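Home | Products | Newsroom | Careers | Contact

Zundell opens cloth-handling demonstration program to outside labs

SIDSTEAD, September. Zundell, a maker of training tools for household robots, said this month that it is opening its cloth-handling demonstration program to outside research groups. The program, named Lultus, records people doing household jobs with hand-held grippers, so that a robot arm can later be trained on the same movements.

Lultus now holds 2,402 recorded demonstrations. All of them were made by hand. The operator holds the gripper by its body, closes the two jaws on the fabric and moves it, and a camera on the tool records the view over the fingers. Work is done on ordinary furniture, including beds, with the usual household things left lying nearby.

"Cloth changes shape every time you touch it, and writing rules for that gets you only so far," said Alina Filip, who heads the program. "An operator can show a grasp in a few seconds. We would like other groups to be able to use what we have recorded, and to tell us where it falls short."
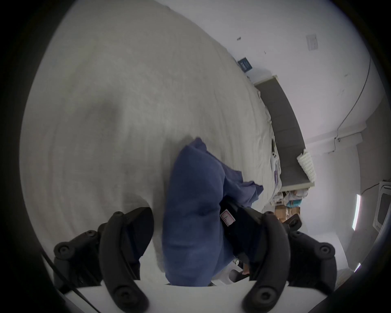 What the program covers

The release includes 17 tasks, among them picking up a single cloth from bedding, laying it flat, folding it in half and passing it between two grippers. Each task comes with written instructions for the operator and a short form for marking a recording as usable or not. Failed grasps are kept and labeled.

Groups that join will receive the recordings, the task instructions and the loan of 3 grippers for up to 40 working days. Zundell will train one operator per group at its Sidstead office. Travel is not covered.

Remote control sessions will be added later. In those, an operator moves a robot arm from a separate station, and the results will be compared with hand-held recordings of the same task.

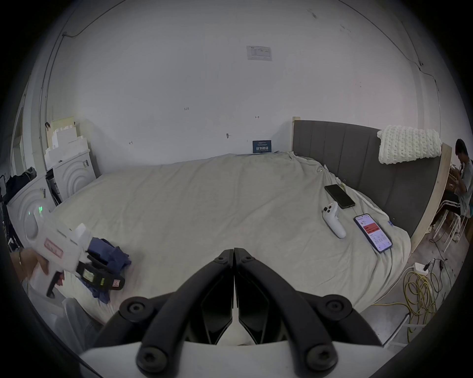
The comparison will be run with Pascu, a software firm that has supplied the labeling tools for Lultus since the program began. Liudmyla Prokopenko, technical lead at Pascu, said her team will publish the labeling guide alongside the data.

"Two people can watch one recording and disagree on when the grasp started," Prokopenko said. "The guide says how we settled that."

Applications are open to universities and companies through the Zundell newsroom page.

Comments

mt_olsen: Will the failed grasps be in the first download or only for groups that get the loan?

Rhea K.: We tried something similar with towels. Thick ones were a lot harder than sheets. Would like to see towels on the task list.

benchtop: Is one trained operator per group enough? Ours would be on leave half of that time.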